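Drink Bottles and the Dining Room Bin

3/16/23

Readers of this household journal will recall that the February entry dealt with the pantry. The present entry concerns the dining room, and in particular the drink bottles that collect beneath the table over the course of a week. It has been the practice in this home to place them in the pedal bin until they can be sorted for the container deposit depot.

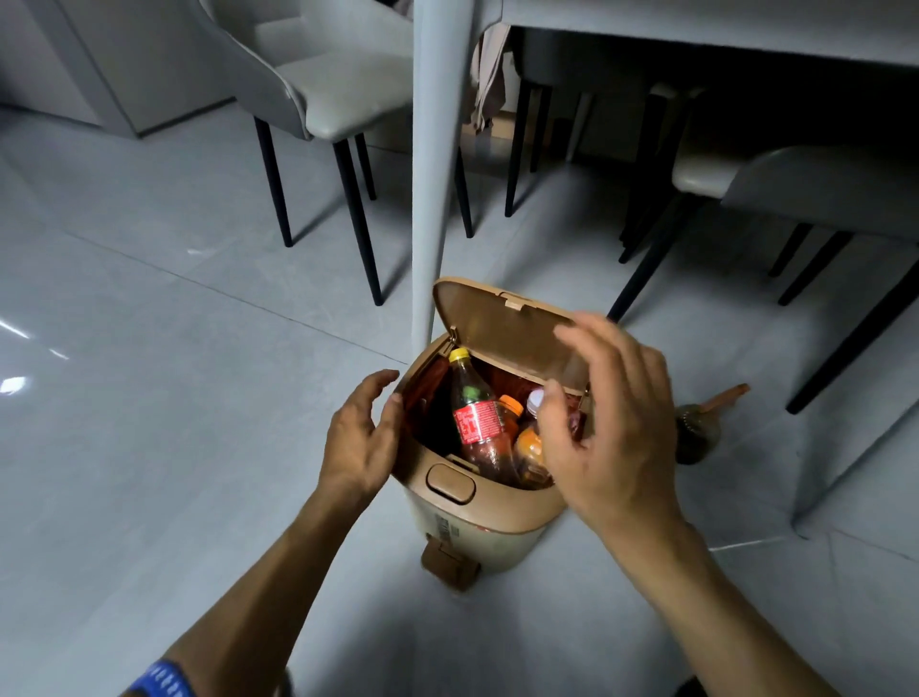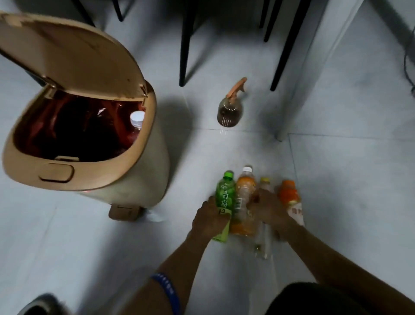 Plastic drink bottles and the beige pedal bin, on the dining room tiles.

The arrangement has its shortcomings. A small bin fills quickly when bottles are put in whole, and any drink remaining in them adds weight to the liner. Accordingly, the following procedure has been adopted. Bottles are to be emptied at the kitchen sink and rinsed once. Glass is kept apart from plastic. Food scraps and paper go to the kitchen rubbish and are not to be placed in this bin.

A larger model from Stosten, with a capacity of about 200 cans according to the catalogue, was considered and declined. It would not fit under the table without moving a chair.

The depot on Hakim Street accepts both plastic and glass, and is open until mid-afternoon. Three trips have been made so far this year. The next entry will address the hallway cupboard, where the spare liners are presently stored behind the ironing board.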